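How I record demonstrations in a simulated kitchen (and keep the useful ones)

I've had a few emails since August asking how I put together the training set for Deltora, my little pick-and-place policy, so I'm finally writing the whole thing up. You'll need a simulator that can run a robot arm in a furnished room, some way to steer the gripper by hand, and a good chunk of disk space. You don't need a real robot! I did this entire set from a chair, mostly after 9 p.m., with a cold cup of tea next to the keyboard.

My setup is a simulated Franka arm, a teleop script I call Rikar, and a kitchen level named Mudbridge. Swap in whatever you've got. The steps are the same.

Step 1: Write the task down before you touch anything

One sentence, and put it in a text file next to the data. Mine says "pick up the egg and put it in the yellow bowl." I skipped this on my first try and by the second evening I was putting the egg in whichever bowl was closer, which made a lovely mess of the labels. Pichit Klinhom looked over that batch for me and asked which bowl I meant, and I had to go back and watch every single clip to find out.

Also write down what counts as done. For me the egg has to be inside the bowl, the fingers open, and the gripper lifted clear. If you stop recording the moment you let go, the policy never sees the lifting part and it'll happily hover there forever.

Step 2: Dress the counter

An empty counter teaches the model that the only thing on a counter is the thing you want. So put stuff out! Spread it around, and let some of it sit right next to the target.

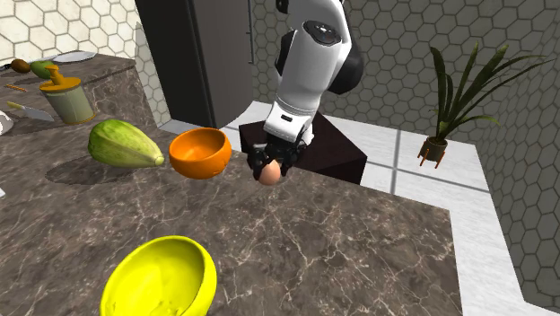
Clutter is where most of your variety comes from, and it's cheap, so be generous with it. I keep a folder of kitchen objects and let a script scatter them inside a rectangle I've drawn on the countertop, then I fix anything silly by hand. The orange bowl next to the egg is my favorite kind of distractor, because there's a yellow bowl on the same counter and the policy has to care about which is which. The chayote lying on its side is good too (long, green, ridged, nothing like an egg), and the smaller things up on the raised part at the back mean the cameras never get a plain background.

Two settings to check while you're in here:

Turn on a settle period before recording. Mine is 3 seconds. Objects get spawned a hair above the surface and need to drop and stop rolling.

Look at the collision shape on your egg. The default one I downloaded was a box, and a box-shaped egg is very easy to grip and teaches you nothing.

Step 3: Drive the arm slowly, and always the same way

Open Rikar (or your own teleop tool) and do ten practice runs with recording off. I mean it, ten. Your hands need to learn it first, and you don't want your learning curve in the dataset.

When you're ready, each run goes like this for me:

Start from the home pose, with a little random offset on the joints.
Come down over the egg with the fingers already open.
Close, wait a beat, then lift.
Carry it across at a steady height, lower, open, back away.

The wait after closing feels pointless when you're doing it, but without it some of my grasps and lifts blurred into one motion and the policy started lifting before it had hold of anything. Go easy on the speed, too. If you jerk the controller, the model learns the jerk.

And don't throw out a run just because you had to correct yourself! If you come in a bit off to one side and then nudge over, keep it. Those recoveries are some of the best data I have. What I do throw out is anything where the egg ends up on the floor.

Step 4: Record more than one view

I save a couple of fixed cameras around the room plus one on the wrist. All of them get written on the same clock, with the joint positions and the gripper opening alongside. If your simulator lets you add cameras after the fact by replaying the states, do that – it's much faster than rendering everything while you drive.

Put at least one camera where the arm itself takes up a lot of the picture. My instinct was to hide the arm as much as possible, but a policy that only ever gets a clear view of the table falls apart the first time an elbow swings in front of it. From this side the gripper and egg cover part of the yellow bowl, and I left the camera right there.
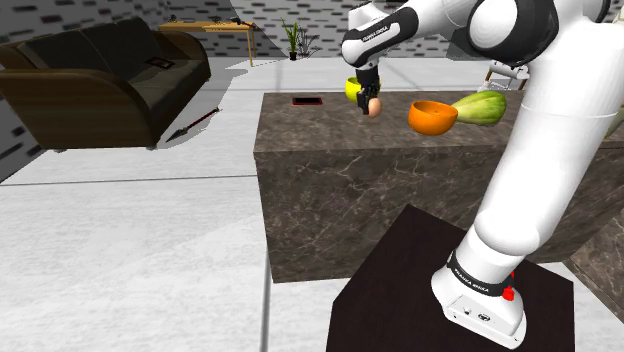

Step 5: Sort before you train

I recorded 458 runs in the first round and kept fewer than I'd like to admit. Go through them at four times speed with two keys, keep and toss, and don't agonize. My toss pile is runs where the egg passes through a finger (physics glitch), runs where I sat still for ages because the phone rang, and runs that end early.

Trim the dead time at the start of each keeper while you're there. A long still stretch at the beginning teaches the policy that sitting still is a fine thing to do.

Then hold some back. I set aside 78 runs as a test set, and I picked them by layout, so no counter arrangement appears in both piles. Leanne Goodall talked me into that one after my first scores came out suspiciously good.

Step 6: Train a bad model early

Don't wait for the full set. Train something small on the first batch and watch it fail, then go record what it's bad at. Mine kept reaching short whenever the egg was near the far edge of its reach, so I spent two evenings doing only far eggs. After that it was mixing up the bowls when one of them was tipped, so I did a lot of tipped bowls. By the end I had 1433 runs on disk, and the later ones did far more for the score than the early ones.

Step 7: Name things so you can find them again

Task, layout number, run number, and which version of the room. Save the random seed for every run. I changed the lighting in Mudbridge halfway through and didn't write it down, and I'm still not completely sure which runs are on which side of it.

The Kaewmanee scatter script I use for the objects takes a plain list of names and a rectangle, so you can point it at any countertop you like. If it complains about overlapping objects, make the rectangle bigger or the list shorter and run it again.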